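Spare Parts & Service / Gripper Pads

Ponon finger pad set for parallel grippers

Replacement pads in dark gray, sold as a matched pair with four screws and a setup block file. They fit the Ponon hand and the older Frerichs hand with the short fingers. Order number 1556. Pads are made at our Sosstead shop and ship from Ustelbridge.

Change both pads together. A new pad facing a worn one holds parts off center, and the wrist takes the blame for it. We suggest a look at the pads every 2000 cycles, more often if your parts have sharp corners.

Before you order, run the hold check. Load the setup block in the simulator, close the hand on it, lift clear of everything and turn the wrist until the hand sits at a slant. The block should stay put relative to the fingers. Then repeat the move on the real arm at low speed.

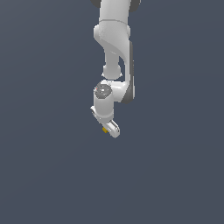

Hildegard Rathjen: We skipped the slant at first and only lifted straight up. Everything passed, then parts slid as soon as the wrist turned. I would do the check with the hand tilted every time, and once more after the first shift on new pads.

Fitting

Power down the arm and lock it out. Support the hand, back out the old screws and wipe the seats clean. Set the new pads in place and run the screws in finger tight. Bring the pads together by hand until the faces meet flat, then tighten a little at a time, switching sides. Don't use thread glue on the Frerichs hand – the inserts won't stand it.

Setting the grip

The setup block has one straight side and one curved side. With the straight side flat against its pad, the curve touches the other pad along a line, so a pad that leans is easy to spot. Look across the tops of the pads as well. They should be level with each other to the eye, with the block standing upright between them.

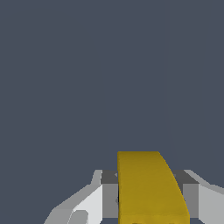
Reset after fitting

Zero the finger position with the hand closed and empty, then enter the new pad offset from the card in the bag. Old offsets will make the hand close short. Save the program under a new name and keep the last one until the cell has run a full shift.

Questions on fit go to Su-bin Yeom at the service desk, extension 187. Page revised July 2024.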